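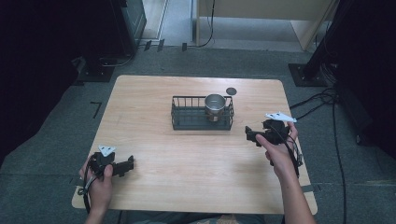
September, a little after four

Bought the wire basket after all. I said I wouldn't. I have been saying for years that a basket is only a way of moving a mess from one place to another and giving it walls, and I still think so, but Edeltraud Aigner has been at me since spring about the things on my table and I got tired of hearing it. Her own kitchen is run on baskets. She has one for tea, one for string, one for the baskets' labels when they fall off. I have never once seen her find the tea on the first try.

So now there is a black basket on the beige table. It has bars all around and a solid bottom, and I will admit the solid bottom is the one sensible thing about it, as the last one I owned let every pencil and teaspoon tip through and scratch the wood. It cost 34, which for some bent wire is a nerve. The tag said Cinora and promised "calm surfaces." I'd like to meet the surface that was upset before.

The metal cup is to live in it. That is the rule, according to Edeltraud: the cup goes in the basket when I'm done with it, and the basket stays on the table, and then the table counts as cleared. I asked her how a table can be cleared with a basket on it. She said that was the wrong way to look at it. I said it was the only way to look at it, I was standing right there.

Tried it out all the same. Cup in, cup out. It stands up well enough in there but there is nothing to stop it sliding if I carry the basket, and the whole point of a basket, I would have thought, is that you carry it. If I put a cloth in the bottom the cup will stay put and the cloth will need washing. If I fill the basket up with other things the cup will stay put too, and then I am back where I was before, only 34 poorer.

What I did like is the sound. The old cup on the bare wood made a dull knock and the basket gives it a sort of ring. I put it in and took it out more times than I needed to.

The coaster is the next question. Edeltraud holds that the coaster also belongs in the basket. But a coaster that sits in a basket isn't under anything, and so I would have to take out the coaster, then take out the cup, then put the one on the other, all for a drink of water. I know myself. By the second week the coaster would stay in and there would be rings on the wood. The coaster stays out, and if she notices she notices.

I will give the table its due, though. With the newspapers gone and the mail in the hall I had forgotten how pale it is. The corners are rounder than I remembered too. I've been walking past it with my hip pulled in all this time as if it had edges. It came from the place on the Tundulov road, the one that closed, and the man there swore it would never mark. It has marked, but you have to look for it.

The mail in the hall is now a pile, of course. This is what I mean about moving a mess. I can see it from my chair. There is a Zitix bill in there, and something from the dentist, and a catalog I never asked for that wants me to buy a wooden tray to put baskets on. I suppose after the tray comes a shelf for the trays.

Edeltraud called at five to ask how it was going. I told her the cup was in the basket. She was so pleased that I didn't mention the hall. She says give it a month, and then we'll do the drawers. I didn't agree to the drawers. I said the soup was boiling over, and I had no soup on.

I kept the receipt in the blue book, page with the bus times. They take returns until the end of the month if the tag is still on it, and I haven't cut the tag up, only put it in the drawer with the batteries. Supper was eggs. Must vacuum the carpet tomorrow, under the table especially, and find the other slipper.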